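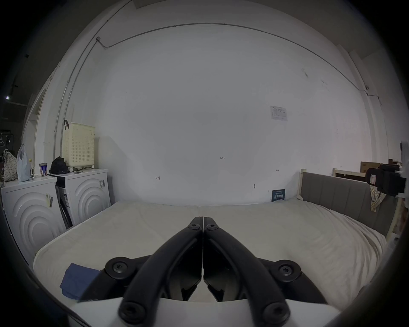 Draro Hand-Held Gripper Kit, Two-Finger, for Home and Shared Workshop Builds

Home | Kits | Spare Parts | Build Notes | Contact

The Draro is a two-finger gripper operated by hand. It is used to try out grasps on cloth and other soft goods before the same fingers go on an arm. The kit is supplied unassembled. Printed parts can be ordered with it or made from the files on any machine with a 25 cm bed.

Weight, single unit, assembled: 530 g
Weight, with Brandes battery handle: 700 g
Finger color: black
Fasteners: star-head screws, driver included
Assembly: one evening, plus 20 minutes for finger alignment

Assembly notes

Fit the finger pivots before the base plate. Tighten the upper screws last, with the fingers closed and the tips touching. If the tips cross, back off both upper screws a quarter turn and start again. Do not use thread lock on the pivots.

The Plasimden pair set adds a second unit, so that a person can work with one in each hand. Cloth folding needs the pair – a single gripper will lift a corner but cannot hold the opposite one. A bed makes a good work surface, and a folded cloth is enough for first trials. Marks on the wall behind help when repeating a starting position. White housings are standard for the pair, with black jaws.
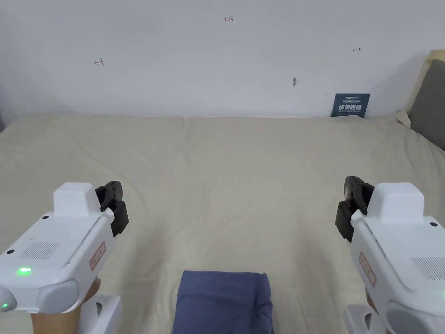 Can the fingers be replaced without removing the base plate?

Only the outer finger sections. For the inner jaw pads the base plate has to come off, and the alignment step must be repeated afterward.

Orders are packed at the Grirnville workshop. Spare pads and screws are sold separately. The pad material was changed in October – older pads still fit but should not be mixed with new ones on the same unit.

Draro Kits, Grirnville | Contact | Page revised December 2018 | Back to top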